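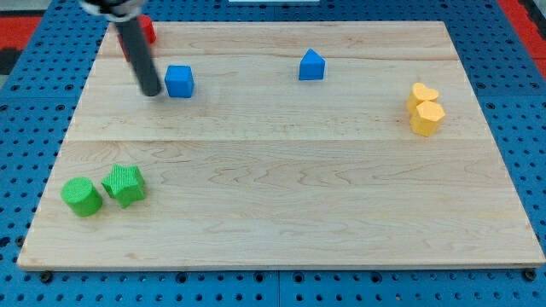
Hello all, sorry for the slow reply, I only look at the list properly on a Tuesday evening and by then there were fourteen messages about glue. Adjoa, I've been through your question about making up a bench board and I think you're worrying about the wrong bit. Three wide strips is plenty for a board that size, and if you pick the planks for colour, all that pale honey stuff with the soft wavy grain, the seams hardly shout at all. One will always show a bit more than the other (the one near the middle, on this board) and I've stopped minding. A few darker streaks running the same way as the joint help to hide it, so have a good shuffle of your planks before you reach for the clamps!

On the finish — I'd go up to 320 grit and stop there. I used to go finer and all I got was a sore arm and oil that sat on top looking sulky. Two thin coats of the Nanen oil, a night in between, wipe off every bit you can. Do the end grain first and do it again at the end, it drinks the stuff. Mine took over 4 days before it stopped smelling, mind you, so don't do it the week your mother-in-law is staying.

Adjoa Amegashie wrote:
> I've got three maple offcuts from Jarlow, 49 cm
> long once I've squared them up, and I want to make
> one board to lay on top of my workbench for the
> fiddly jobs. Two questions. Will two joints be
> weaker than one? And do I need battens
> underneath? My last one cupped so badly over
> the winter you could have served soup in it.

No and no, in that order. A decent glued edge is as strong as the wood next to it, so the number of joints doesn't matter if they're planed true. As for battens, if you screw them on tight across the grain you're asking for a split. Oil both faces the same and stand it on edge when you're not using it. I bet the soup bowl only had oil on the top?

Oh, and does anyone still have the long sash clamps from August? Obed lent them to somebody and can't remember who.

Cheers,
Obed's other half in the shed

Last updated: Tuesday, 21:40

We use cookies to keep you signed in to the list archive. Accept | Manage settings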